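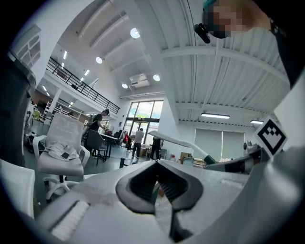 Second round with the hand-held grippers, now on the firmware Coline pushed in January. The task is still wiping down washbasins with a squeegee. I wanted to compare two sets of finger pads, the Lengyel ribbed ones and the smoother Budby pair we started with, and leave everything else alone.

Pad results first. On the Budby pads the squeegee handle rotated under load in 8 of the runs, always at the end of the stroke where the blade meets the rim. The ribbed pads cut that to two. They need more squeeze to close fully, and my forearm noticed by the afternoon.
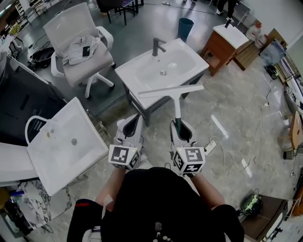
Tracking is the other half of it. I logged 254 strokes and kept 249. The five I threw out all had the same fault: the wrist rolled far enough that the marker pose flipped between two solutions for several samples. Hajnalka Vass suggested rejecting any jump over a fixed angle per sample, and that catches every one of them in post. I would still like it caught live, so the operator can redo the stroke on the spot.

Latency between left and right is fine after the update. Before it, the right stream lagged enough to see when the two were played side by side. 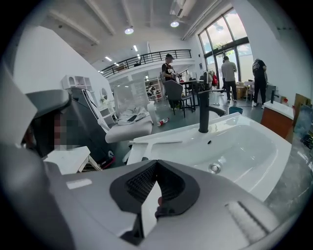
Gripper view with the basin and black faucet to the right.

The wide lens is staying. I tried a narrower one at Stoltemness and lost the rim whenever the hand came in close. Calibration takes longer with the wide one and the residuals get worse toward the corners, so I mask those before fitting. Next up is pad wear. I have one used set and one new set, and no good way yet to measure the difference.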